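Teleop demos for the bowl-and-rack task: how many before I give up?

3 followers · 108 views

plukud_cheap
Starting this because the Daza thread got locked. We bought into the Pamska kit on the promise that you "show it once and walk away." I've now driven the arms through 367 demonstrations by remote control, and I want somebody to tell me why I should believe number 368 will matter. The task is bowls and a wooden dish rack. One arm does most of it.

My main complaint is the rim grasp. From the wrist camera you get a wall of off-white and two black fingers, and I'm supposed to judge depth off that. With other dishes right up against the one I want, I can't tell how many edges I've got hold of.

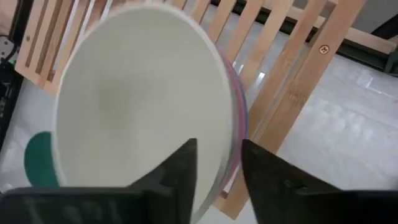 Replies (6)

gantrygoat
367 good ones or 367 total? Those are very different numbers. I threw out nearly 40 percent of mine on the Carnutley rig and the policy got better. If you fumbled the grasp and recovered, you taught it to fumble.

plukud_cheap
Total. I kept the recoveries on purpose. The Plukudcombe guide says to keep them.

gantrygoat
The Plukudcombe guide also says a beginner can do it in an afternoon. I'd stop quoting it.

torque_and_see
Disagree with the goat here. Recoveries are the only part of my data that ever helped. Without them the arm misses once and just hovers there. What I would throw out is anything where you changed your mind halfway through about which bowl to pick up. Do you have a fixed order?

plukud_cheap
Sort of. I go by whatever is easiest to reach, so no, I guess. With the overhead view next to the wrist view I can at least see what's left on the table and which end of the rack has space. When I've got the pink one up over the right end and it's tipped on its side, overlapping the blue-grey one, that view is what I steer by.
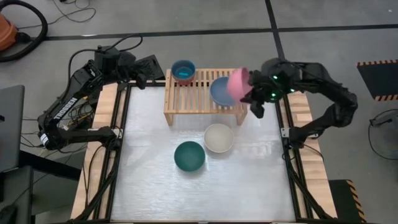
My problem is that the people selling this talk as if the wrist camera is enough by itself, and I don't buy it. I can't do the job from that view, and I know what a bowl is.

slowhand
You can't, but that doesn't mean the model can't. It gets joint positions too, you don't.

plukud_cheap
Fine, so it knows where its elbow is. It still doesn't know where the rim is.

torque_and_see
Try this before you quit. Pick an order and stick to it. Record 40 clean ones, same starting spots give or take an inch, and train on those only. If it can't manage that, more demos won't save you. If it can, start moving the bowls.

gantrygoat
And do it by hand guiding if your arms allow. I get smoother paths when I physically move the thing than with any leader setup.

slowhand
Hand guiding puts your own arm in every camera view. I spent all of December finding that out.

gantrygoat
Depends where you stand.

slowhand
It really doesn't, not with an overhead camera.

plukud_cheap
OK, I'll do the 40. Same order every time, recoveries in a separate folder so you two can keep fighting about them. If it fails I'm going back to fixtures and a taught path, which did this kind of job for me years ago with 4 waypoints and no training run. Will post the numbers either way.

12 likes · 2 shares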